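**Stacking policy: does dropping the overhead view hurt?**

**tqudah**
March 21, 2022

We trained two policies on the same 400 teleop demos of the cup and bowl task. One gets the fixed table camera plus the wrist cameras, the other gets wrist only. Same network, same seed, 70 test rollouts each. Wrist only came out 6 rollouts ahead. I expected it to lose.

The fixed camera sits low, close to table height, so the arm covers a lot of the view whenever it comes down near the objects.
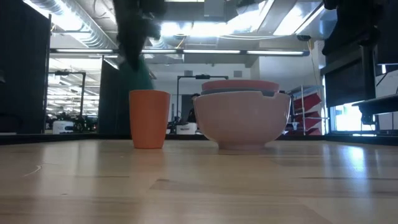
Fixed camera, arm over the orange cup.

My guess is that the policy learns to lean on this view and then gets poor information once the gripper is in the way. Has anyone else seen this?

**n_kawaguchi**

Six out of 70 is noise. Run more seeds before you guess at a cause. We had a gap bigger than that at Undano and it went away with the third seed.

**tqudah**

Fair. More seeds are queued. Even if it ends up a tie, I'd still like to know why the extra camera isn't helping.

**aunorgaard**

Look at the lighting too. Your fixed view has a long row of tubes, a bright window and glare on the wood. If the demos were recorded in February and the tests were later in the day, that view changes a lot more than the wrist views do.

**n_kawaguchi**

The wrist view isn't clean either. It tilts with the arm and picks up whatever is in the room.

**tqudah**

True, it does see plenty of background. What it has going for it is that the fingertips stay in the same place in every image, and the bowls are right past them when it counts.
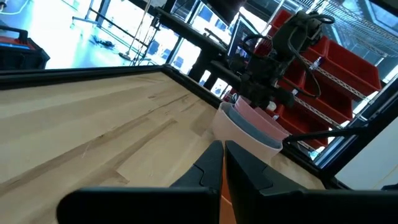 So the policy can work from the offset between fingers and rim, and the room matters less. I could test that by masking the upper part of the wrist image and retraining.

**n_kawaguchi**

Do that one. I still don't buy the occlusion story. Raise the fixed camera and see if the gap closes.

**ykaneko**

+1 on moving the camera. Only redo the demos if you have to, though. Episode 1713 in our Bai set was recorded after someone bumped the mount and it took us a week to find it.

**tqudah**

Moving it means new demos, so masking goes first. Will post numbers for both when the seeds finish.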